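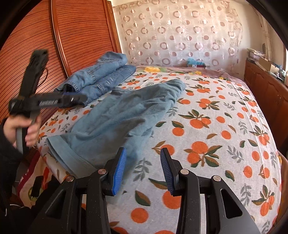 Folding trousers in the big bedroom
Beremley guest house, laundry pages

Welcome to our small gallery. Beremley is a guest house, and in July we wash more than in any other month. My colleague Fulgencio Palacios asked me to put on the website how we do the clothes of the guests who stay for a long time, so I am writing it down with care. My English comes from school and from the guests, please excuse the mistakes.

We fold on the bed and not on the table. The bed is large, it has the right height for my back, and a long trouser leg can lie on it without hanging down. The sheet with the orange fruit and the leaves is everybody's favorite. Guests ask me where we bought it, and the answer is a market stall in Villeck, which does not come anymore.

The blue-grey trousers
These are of a soft fabric and they do not hold a fold well. I fold them lengthwise only, one leg over the other, and I leave them lying until the others are finished. If you press the fold with the hand too early, it opens again. You can see the wide stitched hem, and at the other end how the cloth bunches together in round folds. The small wrinkles I do not iron. In a soft fabric they go away when the trousers are worn, and in a drawer they come back anyway.

The two pairs of jeans
One is a faded light blue, the other a deeper blue with pale worn marks. Denim is the easy part of the work. It is stiff, it stays where you put it, and two pairs can lie side by side a long time without sliding. Fold lengthwise first, then smooth the seams with the flat hand from the waist to the hem. I was taught to begin at the hem, but then the air goes up and the waist becomes thick.

About the colors
We wash the deep blue jeans separately the first 2 times, with cold water and inside out. After this they may go together with the lighter ones. The blue-grey soft trousers never go with denim, also not with old denim, as the heavy seams rub on the thin cloth. I learned this at my first job in Greltport, with a pair of trousers that I had to pay for.

Half or thirds?
This is the question I receive most. For a shelf I fold the leg length in thirds, so that the rounded side looks to the front and you can take one pair out without moving the pile. For a suitcase I fold in half – it makes a flatter layer and fewer hard lines. Soft trousers I prefer to roll for traveling, beginning at the waist. Please empty the pockets before any of this. We have found train tickets, chewing gum and one time the key of room 7, which we had been looking for since the morning.

The wardrobe
Jeans go on the lower shelf and soft trousers on the upper one. The wardrobe is close to the bed, so the piles have a short way to go. I carry them with one hand below and one hand on top. Fulgencio carries three piles at once with his chin on them, and it is not a method that I recommend.

For our guests
Laundry bags can be left outside the door until nine in the evening. Please write the room number on the paper label, and tell us if something must not go in the dryer. Clean clothes come back folded on the second day.

The next gallery will be about towels and bed linen. I have already promised it to the guests from Dinu, who fold a fitted sheet better than I do.

Text: Agata Sartori
July 12, 2026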